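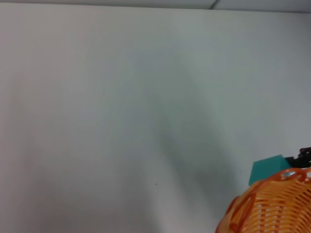 From: Radymyr Skoryk
To: wreck-divers list
Date: September 15, 2021
Subject: Re: Sidescan target off Ritberg, is it the Fladska?

Réka Bodnár wrote:

> Hi all, quick one from the Ritberg trip. Ottó ran the sidescan over
> the northern bank again and we have a very nice target, upright,
> lying east-west, with what looks like a boiler standing clear of
> the silt. Viktória and I dived it twice. Vis was poor both times
> but we are confident this is the Fladska. The size is right, the
> position fits the old fishermen's mark, and there is a bell-shaped
> object near the bow. I'd like to announce it on the club page
> before somebody else does. Any objections?

Yes, one, and it's a fairly large one.

I don't doubt you've got a wreck. I've looked at Ottó's trace and it's a lovely trace. What I can't see is how we get from "a steamer, upright, with a boiler" to a name. There must be plenty of small steamers on that bank and most of them had a boiler.

Take the position. The old mark was given to Sipos by a fisherman, who had it from his father, and it puts the wreck "north of the bank where the nets catch". I could lay that description over half the chart. We used the same mark in March to prove that the other target was the Fladska, and that one was a barge. I was keen on it too, so I'm not pointing fingers, but we did tell people, and then we had to untell them.

As for size, what did you measure, and with what? If it came off the sidescan I'd want to know the layback on the towfish and whether Ottó ran it in both directions. If it came off a tape, which end did you start from? You say the stern is broken down, so I don't know what you'd be measuring to.

The bell-shaped object. Did either of you touch it? I've seen a bell-shaped object turn into a ventilator cowl, a bucket and once a large sponge. In poor vis at the end of a dive everything near a bow is bell-shaped.

Chiharu Ishida sent me her notes from the harbour ledger, and the entry gives the Fladska one boiler with 2 furnaces, and an engine number, 1501, which ought to be stamped on the builder's plate if the plate is still there. So there's a test. Count the furnace doors. If there are three, we can all go home. If there are two, it still isn't proof -- but I'd stop grumbling and start looking for the plate.

I'd also ask about the Kitum. She went down the same winter, she was near enough the same length, and as far as I know she hasn't been found. What rules her out? If the answer is "the fisherman's mark", see above.

On being beaten to it: by whom? It's a cold bank, an awkward slack and a long run out. I can live with the risk.

If you want another pair of hands for the next trip I'm free and can bring the 200 metre reel and the good lights. I'd leave the club page alone until then, or put up "unidentified steamer" and leave it at that. Please don't lift anything either, bell or bucket.

Viktória, did you keep your slate? I'd like a copy of the bow sketch before anyone redraws it neatly.

Radymyr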